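Notes from the reading pile

I finally finished the Kárason edition of the Pallholm Letters, and wow, I'm glad I stuck with it! The essays on parish taxes drag a bit (okay, a lot), but then you hit letter 17 and the whole quarrel over the town charter opens up.

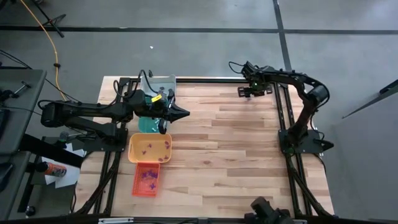
Do you need to read the first volume before this one? You can start right here, as the introduction covers the earlier letters in nine pages.

I went with the Kokeo paperback, 500 pages with the notes at the foot of the page, where I like them.
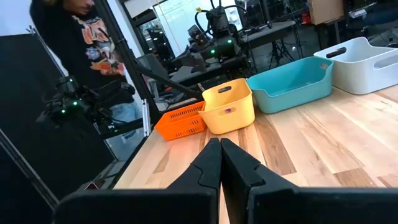

Next up: the Plilon pamphlets

We start these in August, and I'm already arguing with the preface. Was the author really a friend of the old assembly? I have my doubts – the second pamphlet is pretty rude about it.
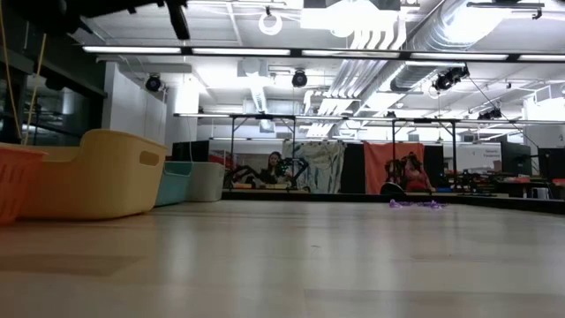
Iwona Chmielewska wrote back that I'm being unfair, and that the rude parts were added by a later printer. Okay, Iwona, I'll read it again!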